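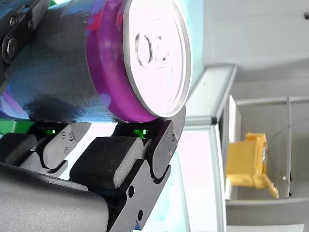 # Comparison of Two Grippers for Handling Packaged Goods

Submitted by Anselmo Paucar and Cyril Mapplebeck
Automation Laboratory, final project, December

## 1. Purpose

The laboratory operates one arm, a Varnard six-axis unit, which is shared by several courses. Until this term it carried a parallel-jaw gripper, the Kevach, whose flat steel jaws were chosen for machined parts. The department asked whether a linked-finger gripper, the Dako, would be a better general tool for courses in which students handle store-bought goods. This report describes the trials carried out to answer that question and gives our recommendation.

## 2. Equipment

Both grippers were mounted on the same wrist plate and driven from the same controller. The Kevach closes in a straight line and keeps its jaws parallel at every opening. The Dako has jointed fingers with black rubbery pads, and the fingers curl as they close, so that the point of contact moves with the width of the object. It weighs more than the Kevach, and the arm's payload settings were changed each time the tools were exchanged.

Arm motions were recorded once in the Kiều control software and replayed for both tools. The tool offset was the only value edited between runs.

## 3. Method

Test objects were divided into rigid, thin-walled and soft items. Thin-walled items included beverage cans, held with the can on its side so that the pads bore on the curved wall. Soft items were bags of rice and folded cloth.

Each object was picked from a fixed position, raised, carried across the cell and held for 14 seconds before release. A trial counted as a success if the object stayed in the grip for the whole hold and showed no new dent or tear afterward. Closing force was set at the lowest value that held the object in a preliminary lift. We did not tune the force again once the recorded trials had begun.

In all, 3,700 grasp cycles were logged, divided equally between the two grippers. Cycles interrupted by a controller fault were discarded and repeated.

## 4. Results

On rigid items the two grippers performed equally well. The Kevach was faster to close and returned the object to the same place with less variation, an advantage in any task that ends with insertion into a fixture.

On thin-walled items the Dako was clearly better. The steel jaws touched a can along two narrow lines, and any force high enough to prevent slipping during the carry also tended to mark the wall. The pads of the Dako spread the load. Its failures came mostly from rotation: a can gripped too far from its center of mass turned slowly between the fingers during the hold. Moving the grasp point toward the middle of the can removed most of these failures.

Results on soft items were mixed. The Dako held the bags well but sometimes trapped cloth between the finger links – a fault that required the operator to stop the arm and open the fingers by hand.

## 5. Difficulties

The position reading from the Dako drifted over long sessions, and nearly two hours of data had to be repeated before the cause was traced to a loose connector at the wrist. A strain relief has now been fitted. The force values reported by the two grippers are also not directly comparable, as each manufacturer uses its own scale. For this reason no table of absolute forces is included.

## 6. Recommendation

We recommend that the Dako be kept on the arm for the introductory course and that the Kevach be refitted for the assembly course. Exchanging the tools requires two people and should be done with the controller powered down. Pads should be inspected at the start of each term.

Wear on the pads was not measured and remains open for a later project. The recorded motions and trial logs have been left on the laboratory server, in the folder assigned to this course.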